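Speaker notes: "The Sink Is the Whole Kitchen"
Talk for the Grisstead home organizing evening, August 1, 2022
Berenice Montes

Opening (keep it loose, people are still finding chairs)

Hi everybody, I'm Berenice, I lay out kitchens for Stondero, and I have spent way too much of my life thinking about where a wet plate goes. Thank Higinio Cuevas for setting up the room. Ask who did the dishes before coming tonight. Wait for the groans.

Then the confession: my first kitchen had one basin and a towel on the counter, and I thought that was fine! Eight years of a soggy towel. Tell the story about the good platter here, but the short version, because last time it ate half my slot.

What I want to get across

I care about two basins much more than I care about fancy cabinets. If you rinse your vegetables where you stack your dishes, one of them is always waiting on the other, and you end up with carrots in a colander balanced on the stove (we've all been there).

My favorite layout is an uneven pair. Big side for produce, because a head of bok choy takes up a ridiculous amount of space, and narrow side for plates. You don't need much width for plates if they stand up.

Talk about racks that sit right in the basin. Drips go down the drain, the counter stays free, and you can lift the thing out when you need to soak a pot. The Anargate people always ask me about the big two-story racks. I don't hate them, I just think they turn into storage. Stuff goes on there and lives there.

Faucet: get a tall one. A high gooseneck between the basins gives you room to work under it. Do the mime with the stockpot, it got a laugh at Ruddock.

Middle part: plates and cups (screen on, lights down a little)

Pink plate over the narrow side first, then the white cup on its side.
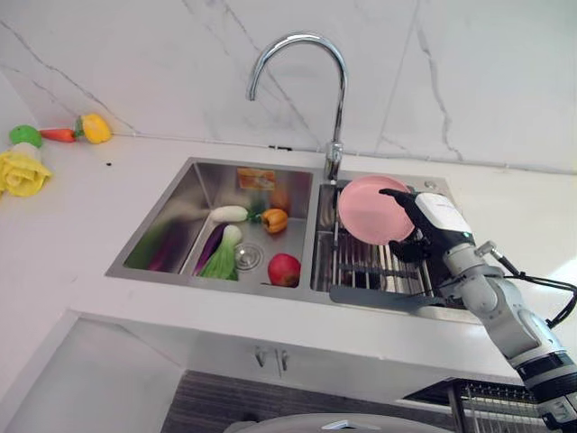
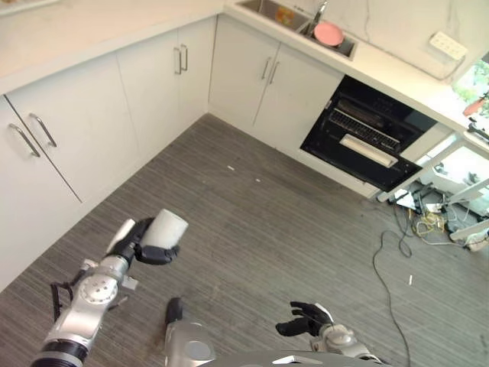

Cups, which everyone gets wrong

Okay, maybe that's harsh. But I do hear from a lot of people whose cups smell funny, and nine times out of ten they're going upside down on a flat shelf while they're still damp inside. Tip them on a slant in the rack and let some air in. Give them longer than you think. Then they can go in the cabinet any way you like.

Somebody will ask about dish towels. Yes, fine, dry them by hand if you enjoy it. Use a clean towel. Move on fast or this becomes the towel talk.

The floor

I get carried away on this one, so watch the clock. Little white crumbs and scraps show up like crazy on dark flooring, and I still love a dark floor with white cabinets. You see the mess and you sweep it! A pale floor hides it until you walk through in socks. Cords too: run them along the wall if you can, a dark cord on a dark floor is a trip waiting for somebody with a full pot.

Money slide (skip if we're running late)

A rack that fits inside the basin doesn't have to be expensive. Measure front to back as well as across, I have returned more racks than I'd like to admit. If you're changing the whole sink, I tell people to put 700 dollars aside and keep 200 of it for the plumber. Stone behind the sink is gorgeous and I'll never talk you out of it, but wipe it down at night.

Questions

Leave ten minutes. If it's quiet, ask who keeps fruit on the counter and who keeps it in the fridge, then stand back. Sign-up sheet for the August home visits is by the door, pens are in my blue bag.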